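Status: second release, reviewed by Karlijn Van Beek for Verschueren. The first card listed the wrong number of camera views, please delete it if you still have it.

# Gestus Laundry Pack: data card

Gestus is a data and skills package for humanoid robots with two arms. It is sold by Lerport and covers one household job: work with a front-loading washer. We received the package for review before our customers decide on a license. I write down what is inside and what we think of it.

## What you get

- 3440 episodes of laundry work, each one with joint data and video
- 8 task names in the file `tasks.yaml`
- a small policy that is already trained, with a script to start it
- a loader for Python

The machine in this part of the data is a stacked model with two drums. Most tasks use the upper drum. With the door open, the arm has to come in from the side and stay clear of the rubber gasket.
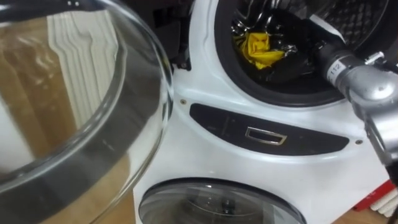

*Head view, upper drum open, yellow cloth inside.*

## Views

Every episode has a head view and a fixed room view. The two are stored in separate folders and share the same episode number. The head view is best for the hand and the cloth. The room view is better when you want to check the distance between the feet and the machine, or where the basket stands.

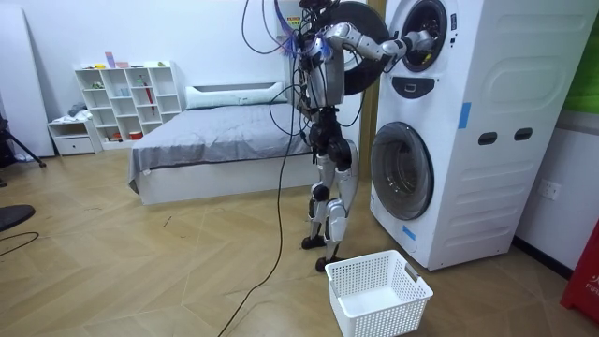 Time stamps between the views match well in the episodes that I opened. In 5 of them the room video starts later than the joint data, and the loader gives a warning for this. You can cut the first part with `--trim-start`.

## Task names

The names are short and sometimes not clear. `door_upper` means only the door, without any cloth being moved. `unload_upper` begins with the door already open. If you want the full job, you must join the two yourself, and Lerport does not deliver a script for that.
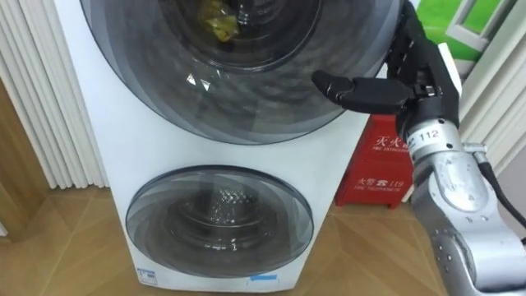
I would train the door task separately. The glass is dark and it reflects, so a model which looks only at color may have trouble to find the rim. The joint data helps here, please do not leave it out.

## Known limits

- Black items are hard to separate from the gasket in the head view.
- The room is the same in all episodes of this part. The second part, Wurnau, was promised for December and I did not see it yet.
- The policy was trained for 3000 steps. We consider it a starting point.

## License

One license per site. Questions about this card go to Karlijn Van Beek, questions about the files go to Lerport support.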